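La mesa blanca vuelve al centro del taller

Por la redacción de Greris
Jul 12, 2024

Durante décadas, la superficie de trabajo fue el elemento menos discutido de cualquier taller, laboratorio o aula técnica. Se elegía al final, con lo que quedaba del presupuesto, y se sustituía cuando ya no admitía otro arañazo. El Centro Montoya de Oficios Técnicos decidió invertir ese orden en la reforma de su planta baja, concluida el pasado mes de diciembre, y comenzó el proyecto por los tableros.

La intervención abarca 314 metros cuadrados repartidos en dos salas contiguas. En la primera se imparten los cursos de ajuste y montaje; en la segunda se realizan las prácticas de nivel avanzado, con grupos de 14 alumnos. El estudio Staveck, responsable del mobiliario, propuso para ambas un mismo criterio: tableros blancos, sin dibujo ni veta, a una sola altura y libres de estantes sobre el plano de trabajo.

La elección del color suscitó reservas entre el profesorado. El banco tradicional, oscuro y marcado por el uso, disimula las manchas y transmite cierta idea de oficio. El tablero blanco las muestra todas. Staveck defendió precisamente esa cualidad, al entender que una arandela extraviada, una viruta o una gota de aceite deben advertirse de inmediato, y que la limpieza al término de la jornada forma parte de la enseñanza.

Existe además una razón de carácter visual. Buena parte de los utensilios y mecanismos con los que se trabaja en la actualidad son negros, con acabado mate y tornillería a la vista. Sobre un fondo oscuro, los contornos se confunden y las holguras entre piezas resultan difíciles de apreciar. Sobre blanco, el perfil se lee con nitidez y la separación entre dos elementos queda dibujada por el propio tablero.

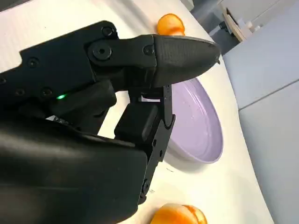

Placas negras y tornillería a la vista sobre el tablero blanco.

El segundo aspecto que ocupó al equipo fue la luz. Un plano blanco refleja, y una iluminación mal dispuesta puede fatigar la vista en menos de una hora. Las luminarias, suministradas por la firma Clilto, se colocaron en líneas paralelas a los bancos y ligeramente desplazadas respecto a su eje, de modo que el reflejo no alcance a quien trabaja sentado. Los ensayos previos se prolongaron alrededor de 10 semanas - más de lo previsto en el calendario inicial - y obligaron a modificar la altura de dos de las líneas.

El mantenimiento se rige por una norma breve, expuesta a la entrada de cada sala. Los tableros se limpian con paño húmedo y jabón neutro. Queda excluido el uso de estropajos y de disolventes, salvo autorización expresa del responsable del aula. Las herramientas de corte se emplean siempre sobre una base de protección, y los recipientes con líquidos se depositan en las mesas auxiliares situadas junto a la pared.

Transcurrido el primer semestre, la valoración interna del centro es favorable, aunque con matices. El profesorado destaca la rapidez con la que se localizan las piezas pequeñas y la mejora del orden entre una clase y la siguiente. También señala que los cantos acusan los golpes con mayor facilidad que los antiguos bancos, y que algunos alumnos echan en falta un lugar donde apoyar los manuales. Staveck estudia un atril abatible, fijado al lateral, que no reste superficie útil.

La reforma no ha supuesto la desaparición completa del mobiliario anterior. Dos de los bancos originales, restaurados, se conservan en el vestíbulo y sirven de apoyo para la exposición anual de trabajos. Sus tableros mantienen las marcas de los tornillos de banco y las iniciales grabadas por varias promociones de alumnos.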